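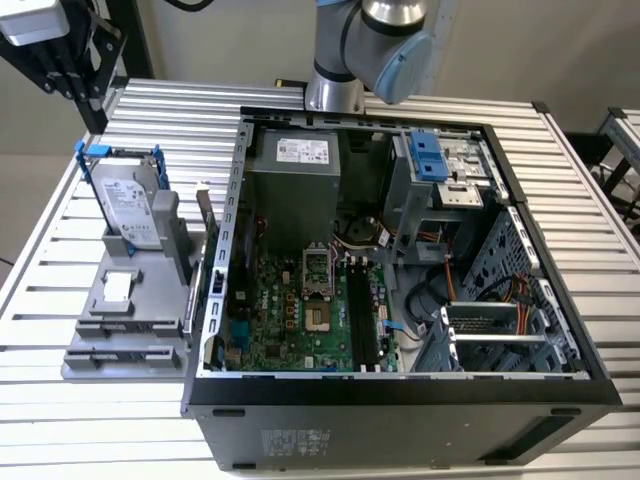
Geert Lambrechts
Delegate, Derkemard police staff association

September 19, 2026

Second day of the federation congress in Rivera. Breakfast at seven, then straight to the hall for the vote on the two open board seats. 208 delegates had signed in by the time the doors closed. The first round took until eleven and settled only one seat, which went to the candidate from Wirano with 57 votes to spare.

Manolis Sotiropoulos was up for the other. I had promised him our votes back in January and we kept to it. He lost the second round by 28. I found him at the coffee table afterward and he said he would stand again. He looked tired – we all did.

The afternoon was on cross-border requests. A speaker from the north said her unit had sent out 360 of them last year and was still waiting on a good part of the replies. Our own figures are no better. I made a short statement about the night desk and the lack of translators, and got two questions, both on money.

Skipped the dinner. Ate a sandwich in my room and wrote up the vote for the members at home. The Sterora people want to meet before the closing session to talk about the travel rules, so I have set the alarm for six. Still have to iron a shirt.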